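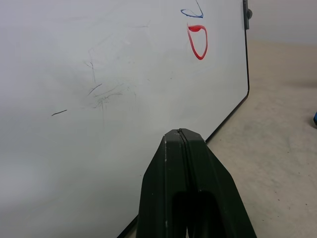
22 August 2020

Slept in till gone nine, which I haven't managed since February, and woke up with the cat on my neck. Porridge, two cups of tea, then out on the bike before the wind got up.

I'd told Vaughan I'd do the long loop past Halliday and back along the canal, and I very nearly didn't. My legs felt like wet sand for the first half hour. Then somewhere after the level crossing they came good and I had a lovely run down with hardly a car about. Blackberries are already ripe on the sunny side of the lane! I stopped and ate far too many and got purple all over my gloves. Must go back with a tub next week.

Puncture just past the lock, of course. Back wheel, tiny bit of flint. I had a spare tube but my pump is rubbish and it took me 174 strokes to get it hard enough to ride on (I counted, there was nothing else to do). A man on a narrowboat watched the whole thing over his mug and then said, "You want a better pump." Yes, thank you.

Home by one, beans on toast, bath. The little computer on the handlebars says 2962 miles since I bought the bike, so I might see 3000 before the month is out if the weather behaves.

Waqas Pirzada rang in the afternoon. He's finally sold the old Brarberg tourer and is moping about it as though he'd given away a dog. He wants the three of us to do Pestolach in a day when things are a bit more normal. I said yes before I'd looked at the map — there's a hill on it I don't like the look of at all. Vaughan will be up it and eating his sandwiches before I've changed down.

Made a curry with the last of the courgettes. Too much cumin, but I had seconds. Rang Mum, who has fallen out with next door over the hedge again and talked for 11 minutes without a breath. Rain started while we were on the phone, so the beans won't need watering.

Knees a bit sore. Early night, and I must order a pump.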